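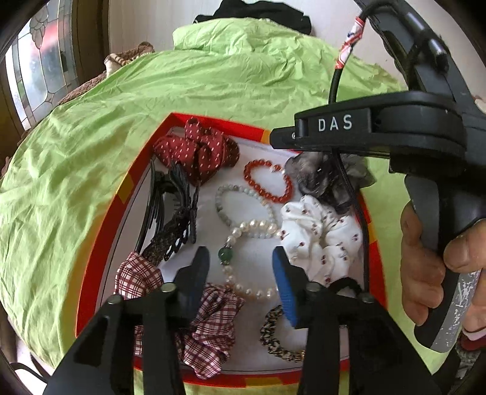 Photo: Wumilau

2019-09-26

The tile saw is running again. I bought it second-hand in August, a Fatis bridge saw with a stand and a water tray, and it never cut straight. Over a 300 mm tile it wandered enough that I could see it without a square.

I blamed the blade first and put on a new Wullell continuous rim. The cuts were cleaner but still crooked. Then I checked the fence, which was fine. The trouble was in the carriage. Two of the four rollers had flat spots, and one had worn a groove in the rail.

Fatis doesn't list parts for this model any more. I rang Mekonnen, who do bearings and seals out past the rail yard, and they matched the rollers from the old ones I brought in. They came to $37 for the set. The rail I turned end for end so the worn bit sits past where the head travels.

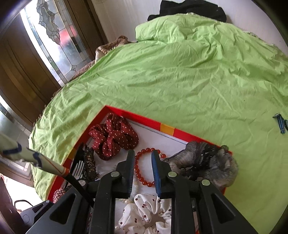 Getting the old rollers off was the slow part. The bolts had rusted into the alloy and I had to soak them overnight, then use heat. One still sheared, so I drilled it out and tapped the hole a size bigger. If you do this, mark which side has the eccentric bushes before you pull anything apart. I didn't, and had to work it out again by trial.

With the new ones in, I adjusted the bushes until there was no rock in the head, then ran a few scrap tiles through. Over 800 mm, the full length of the bed, it's now out by less than a pencil line. That will do for a laundry floor.

The pump is still weak. I cleaned the filter and cut 25 mm off the hose where it had split, and it's a bit better. I'll probably replace it before I start on the porcelain.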